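Storkside Birth Center, Postnatal and Infant Feeding Group
Minutes of the April meeting, held in the upstairs room at Hinds Street, 4:15 p.m.

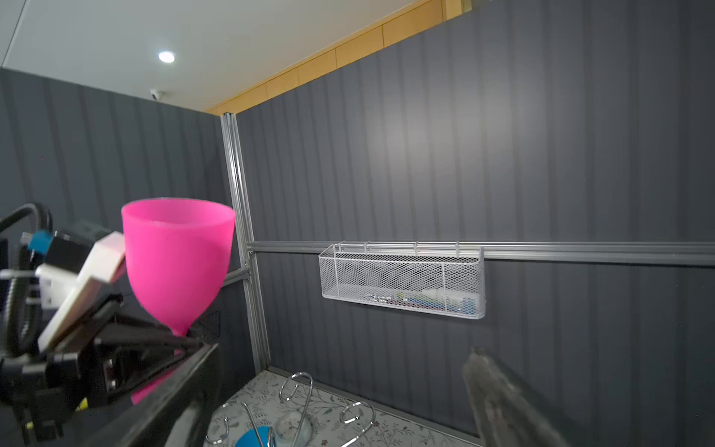 Lenka Vaněk asked that the minutes of the last meeting be changed. She had said that the six-week visit was too late for a first talk about mood and sleep, and the notes had her saying it was too early. The change was agreed and the minutes were accepted.

1. Follow-up calls after discharge
The group looked at the calls made since the new schedule began. There were 288 discharges in the period. Mothers are meant to get a call on day three and another on day ten. Almost 80 percent had the day three call. The day ten figure was lower and could not be given, as two of the log sheets from the Gultier clinic had not come in. Gultier to send them before the next meeting.

It was asked whether a voicemail counts as a call. Agreed that it does not. The log sheet will get a separate column for messages left.

2. Iron tablets
Several mothers have been told different things on the ward and at the clinic about taking iron with food. The ward leaflet says on an empty stomach, the clinic leaflet says with a light meal if it upsets the stomach. The pharmacist will be asked for one wording. Until then staff should go by what is written on the prescription.

3. Mood questionnaire
The questionnaire is now given at two weeks as well as six. 80 forms were handed out at two weeks and 22 had not been returned. Lenka Vaněk thought some of these were mothers who did not want to fill it in with family in the room. She would like it done during the weight check, when the midwife is usually alone with the mother and baby. One member was worried about the time this would add to the check. To be tried at Storkside only and looked at again in two months.

The question on thoughts of self-harm must be read by a midwife before the mother leaves the building. This is already the rule and staff will be reminded of it.

4. Ivow
The booking system, Ivow, still sends appointment reminders to mothers whose babies have been moved to the neonatal unit. Two families complained. The supplier has said a fix is coming but gave no date. In the meantime the front desk will turn reminders off by hand when a transfer is entered.

5. Other business
The evening feeding class is full through the summer. A second class was discussed but there is no room free after 6 p.m. Left open.

The breast pump loan list needs to be brought up to date. Carried over again.

Meeting closed at 5:35 p.m.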